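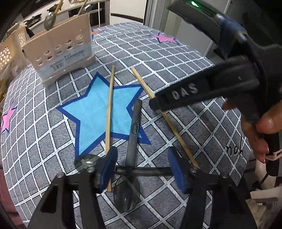

Step 4. Sorting the parts before you build

I always do this part at a table, never on the carpet (I lost a Parus spacer in the rug in January and it's still in there). Put a cloth down first. Mine is the grey one with the white grid, and small stuff stays where you set it. The two clear discs are different sizes, so decide now which is which. On mine the smaller one is to the left of the black bar and the larger one is in the center. Keep the thin wooden sticks on the table too, you'll want them in step 6.

1. Lay the long rod down so it points away from you, with the bar running left to right.

2. Find the little round window on the rod and wipe it with a dry cloth.

3. Hold each disc by its rim, please! Fingerprints show up like crazy.

Note: if you ordered the Olgate kit, your rod is 190 mm and mine is 160. Same steps either way.

Caution: don't force the bar. If it feels stiff, stop and look at page 18 before you try again.

Step 5. Checking the discs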